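How to Set Up a Breakfast Corner You'll Love Using Every Morning

Posted by Deepika Suvarna in Kitchens, 7th October

I have been rearranging my kitchen counters for years and I still get excited about it. Of all the little zones you can make, the breakfast corner is the one that pays you back fastest, and you can do the whole thing in an afternoon with stuff you already own. No drilling, no shopping trip (okay, maybe one canister).

I first put this together for the shared kitchen at Floscombe, where everybody wants toast within the same half hour, and I've since done a smaller version at home and one for my friend Bindu Devadiga, who swore she had no room. She had room! It was under the mail.

What you need

A stretch of counter near an outlet
A toaster
A cutting board, wood or bamboo
One canister with a lid that fits well
Mugs and cups, only the ones you reach for
Your cereal
A small drawer unit or box for the fiddly bits (optional, but I love mine)
Dish soap, a soft cloth, a dry towel and a soft pastry brush for crumbs

Step 1. Clear everything off

Yes, everything. Put it all on the table or the floor so you can see the bare counter from end to end. Wipe it with warm soapy water and dry it well. If your counter is marble or another natural stone, keep vinegar and lemon away from it, as they can etch the surface. Do the backsplash too while you can reach it. Small tiles hold toast dust in the grout lines like you wouldn't believe, and an old toothbrush gets it out in no time.

Step 2. Clean the toaster before it goes back

Unplug it and let it cool all the way down. Slide out the crumb tray, empty it, wash it and dry it. Then hold the toaster over the sink or a trash can and turn it upside down for a gentle shake. Brush the slots with the pastry brush, never anything metal.

For a stainless steel outside, use a damp cloth with one drop of soap, going with the grain, and follow right behind with the dry towel. Fingerprints gone! I get way too much joy out of this part.

Step 3. Place the toaster first

The toaster decides where everything else goes, so start there. It needs an outlet close enough that the cord isn't stretched, and it needs open air above it. Don't park it under a low cabinet or a paper towel holder. Long-slot toasters are wonderful for big slices of bakery bread, but they take up a lot of counter, so try yours at a few angles before you settle. Mine sat square to the wall for ages, and turning it a little made the slots so much easier to reach.

Step 4. Give the board its own landing spot

This is the step that changed my mornings. Put the cutting board right next to the toaster and leave it there. Toast comes out, lands on the board, gets buttered, gets cut, and the crumbs stay in one place. Leave a hand's width between the board and the toaster so nothing scorches.

Bamboo is great for this. It's light enough to carry to the sink and tough enough for a bread knife. Wash it by hand, stand it on its edge to dry, and rub in a little food-grade mineral oil whenever it starts looking pale.

Step 5. Line up the tall things along the back

Mugs, the canister and the cereal box all go against the wall, behind the toaster and the board. You want to be able to grab any of them without moving another, but keep paper and cardboard well back from the heat of the toaster. I like a bright mug or two back here, and a yellow one against blue and teal tile makes me happy before I've even had coffee. A canister with a wooden lid calms it all down a bit. The cereal can stay in its box, I promise. Cap'n Crunch looks cheerful enough to earn the space. A little wooden cabinet with a drawer can finish off the row next to the cereal. 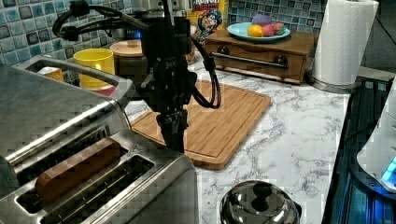 Step 6. Fill the drawer

If you have a small drawer unit, now's the time. Tea bags, bag clips, butter knives, honey sticks, that's plenty. Karthikeyan Chacko keeps his jam spoons in his and I copied him immediately. Skip anything you only use in December. Cookie cutters can live somewhere else!

Step 7. Make a test breakfast

Go make toast and a bowl of cereal, and pay attention to your feet. If you're crossing the kitchen for the butter, find it a closer home. If your elbow hits the mugs when you reach for the toast, slide them over. I usually shift 2 or 3 things after the first try and then leave it alone for a week.

Keeping it nice

Wipe the board and the counter after breakfast, and empty the crumb tray once a week. Unplug the toaster when you're done with it. Every month or so, pull the back row forward and clean behind it.

Questions from readers

Nouhaila Abou Zeid wrote in to ask whether this works on a really short counter. It does. Stand the board up against the wall when you aren't using it, and move the cereal to a shelf. Keep the toaster and one mug out.

Chandrasekhar Reddy wanted to know about bread. I keep mine in a bag in a cupboard right above the board, and whatever we won't eat in a few days goes in the freezer, already sliced. Frozen slices go straight into the toaster, just give them a bit longer.

If you try this, send me your before and after! I read every one of them, usually while eating toast.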